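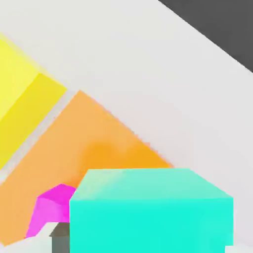 Zutarel block cell in simulation, seen from the gripper. A finger of the gripper is at the lower edge, beside the turquoise block.

The Zutarel block cell is a simulated manipulation cell used at the Grikadum workshop to prepare and check the set-up of a single robotic arm before changes are passed to the real machine. It consists of a light grey table, an arm with a gripper, and a set of coloured blocks. The cell is loaded and run in Aveck, the workshop's simulation package, and its settings are kept in a set of text files known as the Yen files. The name Zutarel is used for both the simulated cell and the physical one it copies; where the two need to be told apart, the simulated one is called Zutarel S.

Purpose

The cell was built for set-up work. Its usual tasks are checking the tool point after a gripper change, finding the height of the table relative to the arm base, tuning how hard the fingers close, and testing camera positions. It is also loaded after any update to Aveck, as contact between fingers and blocks is the part of the simulation most often altered by a new version.

Production programs are not run in it. A separate cell, with conveyors and guarding, is kept for that.

Layout

The arm stands at the rear of the table and works forward over the blocks. There are large blocks in magenta, orange and yellow, and small cubes that can be set on the table or on top of the large ones. The magenta block is L-shaped. The orange block has a notch at one upper corner, and the yellow one is a plain box.

The differences in shape serve the set-up checks. A plain box gives a flat reference on every side. The notch gives two heights on one block, which shows up an error in the tool length that a single height would hide. The L shape offers a low base close to a tall upright, and is used to test whether the hand clears an obstacle when it comes down beside it.

No fixtures are used. Blocks rest on the table under their own weight and can be knocked out of place.

Set-up procedure

A fresh set-up begins with the base position. The values are read from the Yen files and compared with the survey sheet of the physical cell. If the two disagree, the survey sheet is taken as correct and the file is changed.

The tool point is set next. It is defined as the midpoint between the fingertips when the fingers are closed, measured from the face of the wrist flange. After a change of fingers the old value must be cleared before the new one is entered. Aveck adds a second offset to the first if this step is missed, and the hand then stops well above the work.
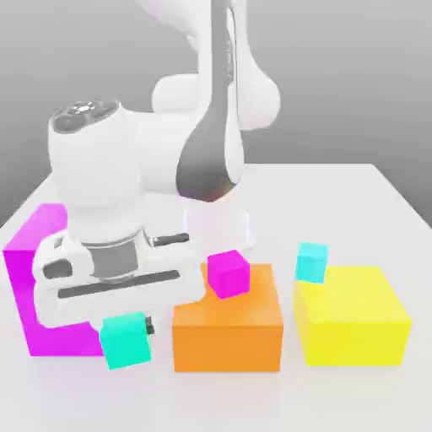
Low approaches are then tried at reduced speed. The hand is brought down next to a small cube with the large blocks left in position, and the distance between fingertip and cube is read from the contact log. A cube that moves before the fingers begin to close shows that the tool point is wrong or that the approach path is too shallow. The path should be checked first, being the quicker of the two to correct.

The approach is repeated with a cube resting on a large block. A tool length error gives the same reading at every height. An error in the tilt of the base gives a reading that changes across the table, and in that case the base position has to be set again from the start.

A full set-up comprises 17 approach points. The set-up is accepted when all of them fall within the limit held in the Yen files. A run with one failed point may be repeated once without changes; a second failure at the same point is treated as a fault.

Wrist camera

The wrist camera looks along the hand towards the work. Its mounting is set so that a fingertip remains in view, which gives a fixed mark against which drift in the camera position can be judged. If the fingertip appears in a different place after a restart, the camera offset has been lost or overwritten.

Large blocks near the hand can hide those behind them, and small cubes may disappear behind a block altogether. Calibration images are therefore taken from a raised position as well as from the working position. The same two positions are used on the physical cell.

Strong, even colours were chosen so that blocks could be separated by simple colour limits. Under the standard lighting the top face of a block is paler than its sides, and limits set on one face alone tend to miss the other. The limits in the Yen files cover both. Teal and cyan are close enough to need separate checking whenever the lighting is changed.

Routine care

A simulated cell does not wear, but its files fall out of step with the machine. Grikadum runs a short comparison every Thursday, in which the joint limits, tool values and block sizes of Zutarel S are checked against those of the physical arm. The comparison covers 194 values. Most are never altered. Those that do change are nearly always tool values, following the fitting of new fingers or pads.

The contact settings are reviewed in January. Friction is set by closing the fingers on a cube, lifting it and lowering the closing force in steps until it slips. The force at slip is compared with the figure from the physical cell. Friction in the simulation is raised or lowered to match, and the lift is repeated until the two agree.

Saved block positions should be reloaded at the start of every run. Positions carried over from an earlier run may leave a block sunk slightly into the table, in which case the simulation pushes it out at speed on the first step and scatters anything near it.

Common faults

Trembling of a cube between closed fingers is caused by a time step that is too long for the closing force. Halving the step normally cures it, at the cost of a slower run. Reducing the force also works but makes the slip figures useless.

Fingers passing into a block without contact point to a missing collision shape. This happens when the visible shape of the gripper has been replaced and the collision shape has not. The fault is easy to miss, as the picture looks correct.

A wrist joint that turns the long way round has usually reached the end of its range during the previous move. The start position should be changed. Widening the joint limits in the file hides the fault and allows programs to pass that will stop the physical arm.

Drift of the whole hand to one side, growing slowly over a long run, was recorded in version 10 of Aveck and traced to rounding in the joint readings. It was corrected in version 11. Yen files saved under the older version need to be opened and saved again before use.

Related cells

A second table, Zutarel T, uses the same arm and the same Yen file layout but has a tray of pegs in place of the blocks. Tool values may be copied between the two cells. Contact settings may not, as the pegs are given a different surface.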